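Search this blog
Search
4 September 2023
Posted by Antigoni Ververidis

So the guest room is finally getting some love! We moved in back in January, and ever since then it's been the place where everything without a home goes to live (I'm looking at you, winter coats). My friend Zawadi is coming to stay for 12 days, so I gave myself one afternoon to make it somewhere a person could sleep.

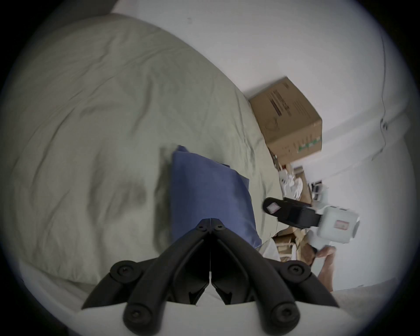 Bedding is where I always start, and I always overthink it. I went back and forth between white and something with a color for ages, and Dennis was no help at all -- he likes everything. I'm so happy with the sage green, though! It looks soft next to the slate-blue pillow, and I don't even mind the creases. The cardboard box by the bed still has to go somewhere before she gets here.

Next up is a lamp. I found one I love for $42, but I'm holding out for a sale.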